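洗濯物をベッドの上で畳む派、集合

1: Tolel
2023/1/16
乾いた服をとりあえずベッドに置く。寝る前に畳む。という計画で生きてきたが、寝る前の自分は信用ならない。みんなどこで畳んでる?

2: 名無しの衣類
床。冬は膝が冷えて3枚で終わる。

3: Mbeki
ベッドで畳むと寝具の皺がそのまま服に移る気がする。2000円の折り畳み台を買えば解決。

4: Tolel
>>3
その台、うちでは10月から服置き場になってる。畳む場所を買うと、畳まない服の場所が増える仕組みらしい。

5: Veltard
台は要らんでしょ。ベッドは腰の高さに近いし、広いし、疲れたら倒れ込める。

6: Mbeki
>>5
最後のが敗因では。

7: Tolel
柄物のシーツだと、どこまで畳んだか分からなくなる問題もある。赤茶の服はまだ目立つほう。

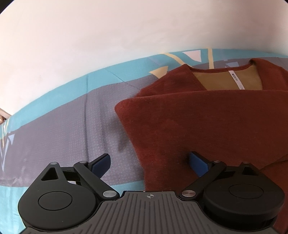
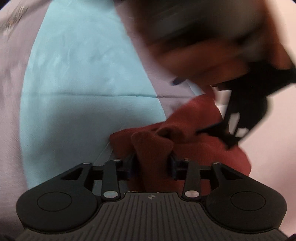 8: Motent
シーツの柄より畳む順番だと思う。大きい物から片付けると山が一気に減って、やった気になれる。

9: Veltard
>>8
逆。靴下からやらないと、最後に片方だけの靴下が13枚残って心が折れる。

10: Motent
>>9
それは順番の前に靴下の管理を見直したほうがいい。

11: 名無しの衣類
全部ハンガーで干して、そのままクローゼットへ。畳むという工程が消える。

12: Mbeki
>>11
Tシャツの肩に角が生えるやつ。自分は台で畳む。

13: Tolel
とりあえず今夜は大きい物からやってみる。靴下は明日の自分に任せた。

14: Veltard
明日の自分も信用ならないぞ。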